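Grimari Workshop Notes
@grimariworkshop · 15/02/2021

Okay friends, a long one today, so get your coffee. I've had the Uvura simulator package going for 2 months now and a few of you have been asking (very patiently, thank you!) whether it's worth the money.

Short version, yes, mostly. You get the physics engine, a small library of arms and grippers, and a planner called Jin that works out how both arms should move without banging into each other. I paid 471 for the year, and the support desk has been lovely to me even when the mistake was plainly mine.

What sold me was the flat stuff. Panels, trays, lids, anything thin that you have to hold by an edge. I used to test those moves on the real bench and wince the whole time, and now I can fuss over the grip angle all evening and break nothing but my own bedtime.
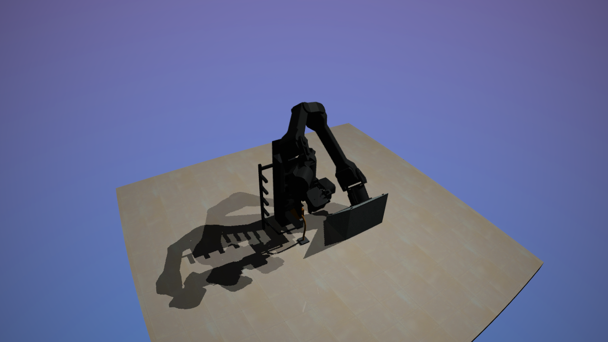 Hidance wrote back almost right away: we tried it for a month and the contact on thin parts felt too forgiving, everything stuck to the fingers like it was glued. Did you change the friction or leave it alone?

Good question, and yes, I changed it! The default is generous. I brought it down bit by bit until the board began to slip when I lifted too fast, and after that the sim and my bench agreed a lot better. Do save your settings under a new name first, the May update wiped mine and I was grumpy for days.

Things I'd still like: a friendlier way to bring in your own parts, cables that bend a bit more like cables, and a manual that doesn't run to 600 pages with no index.

There's a free trial with 5 saved projects, plenty to find out if it suits you. Start with one arm, let Jin have the second one later. I'll post my friction numbers tomorrow once I've tidied them up.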